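**Topic: Top sheet or no top sheet under a quilt?**

---

**mayu_s** wrote:

Good evening to everybody. I moved to Drodstead in November and I have a question about beds which my neighbours answer in very different ways.

In the house where I grew up we had a fitted sheet below, a cotton cover on the duvet, and nothing between. Here the landlady left me a quilt with the filling sewn in, so there is no cover to take off. She says I must put a flat sheet under it and wash only the sheet. My colleague says flat sheets are for hotels and I should wash the whole quilt each month.

The quilt does not fit well in my machine. What do you do at home?

Mayu Sekiguchi

---

**hetty_prelden** wrote:

Your landlady is right. Flat sheet between you and the quilt, turned down at the top by a hand's width so your chin touches cotton and not quilt. Wash the sheet weekly and the quilt twice a year. My mother did it this way and her quilts are still on my beds.

---

**Gorse** wrote:

Can't agree. I move a lot in my sleep and by three in the morning the flat sheet is a rope around my ankles. I gave mine to the dog. Get a proper duvet with a cover and put the landlady's quilt in a cupboard until you leave.

---

**hetty_prelden** wrote:

Then you are not tucking it in, Gorse. Fold the corners at the foot and push them well under the mattress.

---

**Gorse** wrote:

I tuck. It comes out. My feet want to be free.

---

**mayu_s** wrote:

Thank you both. I have tried it now for some nights with a blue sheet, and I must say that Gorse and I have similar feet.

My first mistake was the size. I had bought a sheet for a single bed, because I measured the mattress from above and forgot that the sides also need cloth. The shop in Flerkasville changed it for a bigger one, and the lady there was very patient with my explanations. 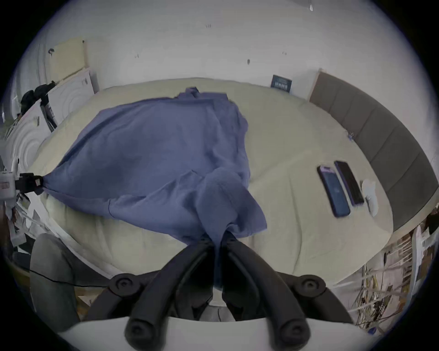

The second thing I wanted to ask is about ironing. Hetty, do you iron the flat sheet? My grandmother ironed everything, also the tea towels, but I find it a long job in a small room. I have read that one can fold it while it is still a little damp and leave it under something heavy.

---

**hetty_prelden** wrote:

I iron the top third only, the part that shows. The rest I smooth with my hands when it comes off the line. Folding damp is a bad idea, it will smell musty by the time you want it.

---

**old_koskela** wrote:

Never ironed a sheet in my life. Shake it hard, two people if you have them, and hang it by the hem with the fold over the line. Creases are gone after one night of sleeping on it anyway.

On the first question: I use the flat sheet in summer without any quilt at all, and a covered duvet in winter. Both camps can be happy.

---

**Gorse** wrote:

Finally some sense. Though you still have the ankle problem in summer.

---

**mayu_s** wrote:

I will do as old_koskela says in the warm months, and tuck the corners like Hetty for the rest. For the quilt itself I found a launderette with a big drum. Does anybody know if a sewn quilt can go in the tumble dryer there, or must I carry it home wet?

---

**hetty_prelden** wrote:

Read the label first. If it allows it, low heat, and take it out to shake halfway through. Then over two chairs at home until the seams feel dry.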